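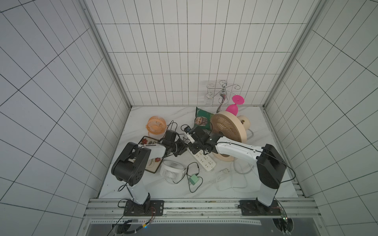 I've worked in returns for 14 years, and in all that time the question I've been asked most at family parties is whether people really send back forks. They do! They send back forks, fans, wine glasses, chargers, extension cords, half a tea set, a bag of snacks that somehow fell in the box. At Bumard, where I work, it all lands on a bench and somebody has to sort it out. For most of my working life that somebody was me, plus whoever was on shift.

Then last August the company put in a pair of arms. The project is called Meson, which I pronounced wrong for a month, and it lives in a tiled booth at the end of our row at the Villcombe building. I have opinions about it, and since my nephew says everyone with opinions should write them down instead of telling him in the car, you're getting them.

First one. The people who sell this stuff, and the people who are scared of it, both talk like a job is one big lump that either gets taken away or doesn't. My job was never a lump. It's a hundred little jobs stuck together. Picking up a plate is one. Seeing that the plate has a chip on the underside is another, and knowing that this customer sends back a chipped plate every spring is another one again. When the arms showed up, they went after the picking up. Fine by me, my wrists were shot anyway.

The part I didn't see coming was cords. If you've never sorted returns you have no idea how much of the day is cords. Every fan has one, every power strip is one, and they all get married to each other in the box. I can pull a charger cable out of a mess while talking about my sister's kitchen remodel, and I couldn't tell you how I do it. Put two robot arms on the same mess and suddenly everybody in the building finds out that it's a skill.

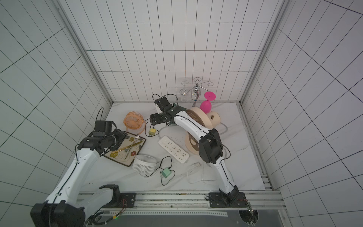
And that matters when it comes to pay, which is my second opinion and the one that gets me in trouble. We were graded as unskilled. It's right there on the sheet, bottom band, same as when I started. So along come engineers with good degrees, very nice people, most of them, and they spend week after week with their chins in their hands, trying to get a machine to do what the bottom band does before coffee. Somebody upstairs should look at that and feel a little funny about the sheet.

I said this to Océane Carrier, who runs our floor, and to her credit she didn't give me the brochure answer. She said the grades were written by people who had watched us for one morning. She's pushing to have them redone. I'll believe it when I see it on a pay stub, but she's pushing.

Now, the good side, because there is one and I'd be a grouch to skip it. I used to handle every single thing that came across the bench, heavy or sharp or sticky. These days I spend more of my shift deciding. Is this sellable, does it go to parts, does it go in the bin. I like deciding! I'm good at it. A couple of the younger ones have learned how to set up the booth and restart it, and they walk around with a different sort of confidence now. One of them wants to go back to school for it.

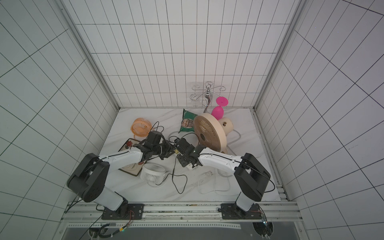

The bad side is quieter. We used to work in twos, across the bench from each other, and you talked all day long. That's how I learned the job and it's how I heard about births and divorces and who was hiring. With the booth in, they spread us out. Now I'm next to a machine for a good part of the shift, and it's not much on gossip. Our row went from four people to 2, and yes, the others got moved and not fired, and I'm glad, but they got moved to the Dufour site, 40 minutes up the highway, and one of them quit over the drive. You won't find her in anyone's report as a job lost to automation. She just left, is how it'll be written.

That's what bugs me about the big arguments on TV. It's always robots taking over or robots setting us free. What I've got is a longer commute for a friend, better wrists for me, and lunch at a weird time.
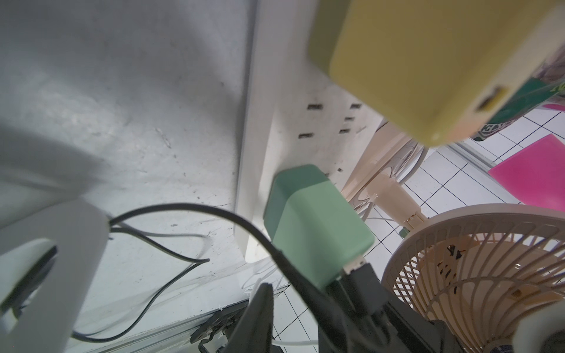 So what do I want? I want us in the room before the next booth gets ordered, for one. When this one was planned, not one person who sorts returns was asked what comes in the boxes. We would have told them about the cords in the first five minutes, and saved them a lot of chin-holding. I want training hours on the clock, too, and open to the older folks. I'm over 50 and I can learn a restart procedure, thank you very much, I learned three different label systems and the one with the scanner gun that bit you.

And I want the benches pushed back together. There's room, I've looked. It wouldn't cost anything but a Saturday's worth of overtime for whoever moves them, and I've already told Océane I'll bring the donuts.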